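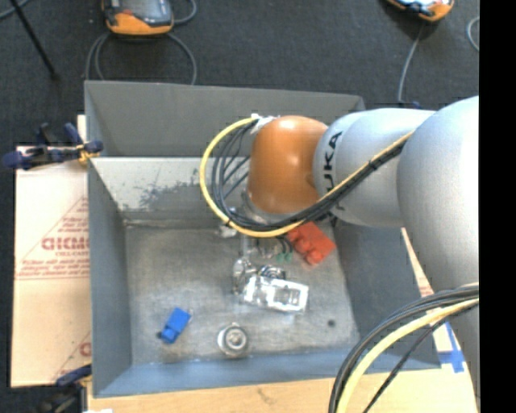
Open-topped metal bin with a worn, scuffed floor.

Geltness asks Prornstead scrap scheme to show its workings

PRORNSTEAD, Nov 9, 2025 – The household waste group Geltness has today called on Esquivel, the contractor behind Prornstead's kerbside scrap metal collection, to publish the weights and sales records on which its claims of success are based.

Esquivel announced in June that its trial had "closed the loop" on household metal across the town. The announcement was warmly received by the local press and has been repeated in council papers ever since. Geltness has read it several times and still cannot find out how much metal was collected, what it was mixed with, or where it went.

The trial covers some 3,000 homes. Residents are asked to put out old pans, tins, taps, curtain rails and small broken appliances in a separate box, which is emptied once a fortnight. The load is tipped at the depot on Zukusby Lane, sorted and sold on. Residents already had a mixed recycling bin that took tins, and a tip that took everything else on the list.

"We like scrap metal collections. Metal is worth having and it can be melted down again and again," said Vandana Awasthi, who chairs Geltness. "Our trouble is with the phrase 'closed the loop'. It sounds like a result. We asked what it meant and were sent a leaflet with the same phrase on it."

Geltness wrote to Esquivel with 19 questions over the summer. Three were answered. The first answer confirmed the collection days, the second confirmed that plastic handles may be left on pans, and the third said that figures on tonnage were "commercially sensitive". Geltness does not see how the weight of a town's old saucepans could be of much use to a rival, particularly as Esquivel's contract has two years left to run.

The group's main concern is double counting. Tins that used to go into the mixed bin may now be going into the scrap box. If so, they would appear as new metal in one set of books and as a drop in the other, and only the first of these has been mentioned in public. The council's own figures for mixed recycling over the trial period have not yet been released.

A second concern is the state of the load. Metal collected with paint tins, batteries and half-full aerosols sells for less, and some of it may not sell at all. Esquivel's leaflet says that "all suitable material" is recycled. It does not say who decides what is suitable or what becomes of the rest.

Cyril Pearce, a retired foundry worker who advises Geltness on metals, said the claims might well turn out to be sound. "I spent my working life round scrap and there's good money in clean copper and brass. There's much less in a box of rusty bits with a toaster on top. Tell me the grades and the weights and I'll tell you if it's a decent scheme. Without those I've got nothing to go on, and neither has the council."

Geltness also questions the plan to extend the collection to the villages north of the town before the trial has been reviewed. Extra lorry journeys on country roads use fuel, and a half-filled lorry uses nearly as much as a full one. Any saving made by recycling the metal ought to be set against that. The business case put to councillors gives one line to transport, and the line says that the effect is "expected to be modest".

Yee-man Sin, who wrote the group's response to the plan, said: "Modest compared with what? I'd be pleased to be proved wrong about the lorries. It would take one table."

Geltness is asking for the following to be made public before councillors vote on the extension:

the weight of metal collected in each month of the trial
the weight rejected at the depot and where it was sent
the change in tins put out in the mixed bins
the fuel used on the collection rounds

Residents should carry on using their scrap boxes in the meantime – the group has no evidence that the metal is being wasted, and does not suggest that it is.

Notes to editors

Geltness is an independent group of Prornstead residents. It takes no money from waste contractors.

Copies of the letter to Esquivel and the reply are available on request.

Press contact: Cheng-en Hsu, Geltness press desk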